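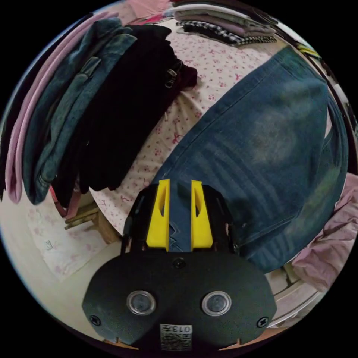
야로스와프 바실레프스카, 아니 본인 표기대로라면 야로스와프 바실레브스카(Jarosław Wasilewska)가 드디어 돌아온다. 리얼리티 시리즈 '넌브리지(Nunbridge)'의 새 시즌 출연진이 2022년 3월 9일 공개됐는데, 명단 맨 위에 그의 이름이 올라 있었다. 지난 시즌 마지막 회에서 여행 가방 하나만 들고 저택을 나서던 그 뒷모습을 기억하는 팬이라면 지금쯤 소리를 질렀을 것이다. 우리 편집부도 질렀다!

제작사 이수스(Isus)는 이날 짧은 예고 영상도 함께 내놓았다. 길이는 40초. 대사는 거의 없고 문 두드리는 소리, 계단을 내려오는 발소리, 그리고 누군가 "너 여기 왜 왔어?"라고 묻는 목소리가 전부다. 목소리의 주인공을 두고 팬 게시판은 벌써 두 편으로 갈렸다. 한쪽은 시즌 초반부터 바실레브스카와 앙숙이었던 카사네(Khasawneh)라고 하고, 다른 쪽은 말끝을 올리는 버릇이 전혀 다르다며 새 출연자일 거라고 맞선다. 기자는 열 번쯤 돌려 듣고 카사네 쪽에 걸기로 했다. 틀리면 다음 기사에서 깨끗이 인정하겠다.

이번 시즌에는 기존 멤버 외에 새 얼굴이 4명 합류한다. 이름은 첫 방송 때까지 비밀에 부친다고 한다. 제작진은 20명이 넘는 후보를 만나 보고 마지막까지 고민했다면서, 넌브리지 저택에 들어서는 순간 분위기를 뒤집어 놓을 사람들만 골랐다고 귀띔했다. 지난 시즌 중반이 조금 늘어졌다는 지적이 있었던 만큼 반가운 소식이다. (저녁 식탁에서 소금통 하나 때문에 두 회를 내리 싸우던 에피소드는 빼고. 그건 명작이었다.)

바실레브스카 본인도 소감을 전했다. 그는 출연진 공개 직후 진행된 팬 라이브 방송에서 "다시는 안 간다고 엄마한테까지 약속했는데 결국 어겼다"며 웃었다. 이어 "그때는 내 말만 했다. 이번에는 들으러 간다. 물론 할 말도 많다"고 덧붙였다. 카사네와 화해했느냐는 질문이 쏟아지자 한참 뜸을 들이더니 "문자는 한다"고만 답했다. 문자를 한다니! 지난 시즌에는 같은 방에 앉지도 않던 두 사람 아닌가. 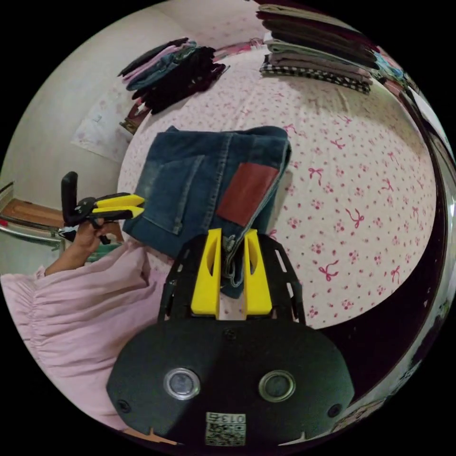 지퍼가 달린 청바지. 데님은 올봄에도 편안한 차림의 기본이다.

패션 이야기도 빼놓을 수 없다. 그동안 바실레브스카는 번쩍이는 재킷과 커다란 선글라스로 등장할 때마다 화제를 모았지만, 라이브 방송에는 수수한 회색 스웨터 차림으로 나타났다. 댓글 창은 순식간에 스웨터 이야기로 뒤덮였고, 어디서 샀느냐는 물음에 그는 친구가 떠 준 것이라고 자랑했다. 화려한 의상을 기다리는 팬들도 걱정할 필요는 없을 것 같다. 예고 영상 끝부분, 계단 위로 아주 잠깐 스치는 은색 소매가 그의 것이라는 추측이 유력하다.

첫 방송에 앞서 팬 시사회도 열린다. 장소는 페번트(Pevent) 극장이며 좌석은 300석이다. 첫 회를 미리 본 뒤 출연진과 이야기를 나누는 순서가 이어지고, 바실레브스카도 무대에 오른다. 카사네의 참석 여부는 아직 조율 중이라고 한다. 두 사람이 나란히 앉은 모습을 보려면 서둘러 신청하는 편이 좋겠다. 지난 시사회 때는 신청 창이 열린 날 오전에 자리가 모두 나갔다. 신청은 극장 누리집에서 받고, 한 사람이 두 자리까지 고를 수 있다. 당첨 방식이 아니라 선착순이니 알람을 맞춰 두자.

촬영은 이미 막바지에 접어든 것으로 알려졌다. 저택은 예전 그대로지만 모두가 사랑하던 뒷마당이 새로 단장됐고, 말 많고 탈 많던 공동 주방도 넓어졌다고 한다. 주방이 넓어졌으니 싸움이 줄어들까? 팬들의 반응은 한결같다. 제발 그러지 말아 달라는 것이다. 한 팬은 게시판에 "소금통만은 그 자리에 있게 해 주세요"라고 적었고, 이 글은 하루 종일 맨 위에 걸려 있었다.

벌써 연말 특집 얘기까지 나온다. 제작진은 시즌 반응이 좋으면 12월에 출연진 전원이 다시 모이는 특별편을 검토하겠다고 밝혔다. 초대 시즌 멤버까지 부를 수 있느냐는 질문에는 "전화번호는 다 가지고 있다"는 답이 돌아왔다. 이 정도면 기대해도 되지 않을까. 카사네의 짧은 머리 시절을 그리워하는 올드팬들은 벌써 첫 시즌부터 다시 보기에 들어갔다.

새 시즌의 정확한 편성 시간과 두 번째 예고 영상은 조만간 프로그램 공식 계정을 통해 공개된다. 새 멤버 이름이 조금이라도 새어 나오는 대로 후속 기사로 전하겠다.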